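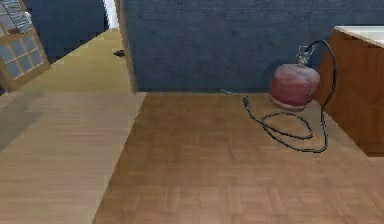
A red globe lamp shade with its cord on a parquet floor.

Lenton Remembers the Lunch Counter Sit-In of 1960

05/03/2020

The old Arnov Building on the corner of Mill Street has been a shoe store, a bank branch and, for a few years, a place to rent tuxedos. Plenty of people in Lenton still think of it first as the Arnov lunch counter, where in the spring of 1960 a group of Black students sat down, ordered coffee and were told they would not be served.

They came back the next afternoon, and the one after that, with schoolbooks under their arms so the time wouldn't go to waste. By the end of the second week there were people from four churches taking turns on the stools, and a petition was going from door to door on the east side of town. It came back with 511 names on it, which was a good many for a town the size Lenton was then. The counter opened to everyone that September – quietly, with no announcement in the paper and no sign in the window.

A new history of those months is now on the Lenton Historical Society's website, and it is well worth an evening of your time. Imani Muli spent two years gathering it, mostly by sitting in people's kitchens and letting them talk (she tells us she has never eaten so much pound cake in her life). She recorded former students, a waitress who quit over the whole business, and a retired bus driver who used to let the students ride home free if it was raining.

"I kept hearing about the waiting," Muli said. "Hours and hours on those stools, and somebody's little brother coming in to ask when they'd be home for supper. They were so young, and they still had homework to do."

The petition itself was long thought to be lost. Anjani Rondonuwu found it last fall while sorting church papers, folded inside a choir program, and it has since been scanned page by page. Some of the signatures are hard to read, and she would be very glad to hear from any family that recognizes one – a grandmother's handwriting, say, or a street address where you used to visit.

The website also has 274 letters and newspaper clippings, put in order by Sorin Leka, along with a map of the downtown blocks as they were laid out before the new road went through. Letters for and against the students are printed in full, spelling and all.

Anyone with memories or papers to share can write to the society by mail or leave a message on its office phone. Originals will be copied and returned to their owners.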